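Kalance
Home | About us | Open day | Jobs | Contact

About us

Small robotics shop, upstairs unit, Culleck Yard. We teach robot arms to handle ordinary kitchen stuff. Plates, fruit, bottles, the things that end up on a counter. Started by Irina Ghiță with 2 secondhand arms and a lease on a room that used to be a print store. Same room now, more arms, worse coffee.

What we do

Two product lines at the moment. Toma is the software, it runs the arm and records what a person shows it. Wusilix is the training side: short courses for people who have to work next to an arm and would like to know what it's going to do next. Most customers are catering suppliers and colleges. We also do one-off jobs, ask.

No showroom. If you want to see something move, come to an open day.

The open day

Every September we unlock the doors and let people in. Last one was our biggest so far, 200 visitors on the sign-in sheet, plus kids who didn't sign. Irina did the opening talk (short, she promised, and it was). Then demos on the hour in the back room, groups going through one after another, questions after. Lots of questions. Favorite from a girl in the front row: does it get bored?

Some things people asked that we said we'd put up here:

Can I drive it? Yes, at the end of each demo, with one of us standing by. Wait your turn please.
Does it drop things? Yes. Thats why the practice food is mostly toys.
How many recorded runs do you have? 680 for the table-top set, as of the open day. More since.
Is it dangerous? Stay behind the tape and you're fine. The tape is there for a reason.
Can our school come? Yes, see below.

The kitchen table demo was the one with the line out the door. Arm, plates, play food, toaster oven. Visitors pick what goes where and we see how Toma copes. Some runs go well. Some have to be started over, which got the biggest cheers to be fair.

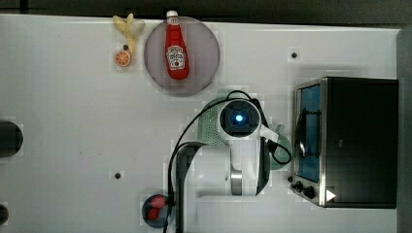 The kitchen table from overhead: ketchup on the plate, toy banana and orange slice off to the left, toaster oven on the right.

Group visits

Schools and colleges, free, mornings only. Tell us ages and group size when you write. Stairs only up to the back room for now, if thats a problem let us know ahead and we'll bring a small demo down to the ground floor. Closed shoes, long hair tied back. Teachers get a recieving pack by email with the safety sheet and a map.

Find us

Kalance, Unit 71, Culleck Yard. Buzzer sticks, push hard. Parking round the back after the loading bay.

Page updated 01/11/2019. Next open day date goes up on the Open day page once we have it.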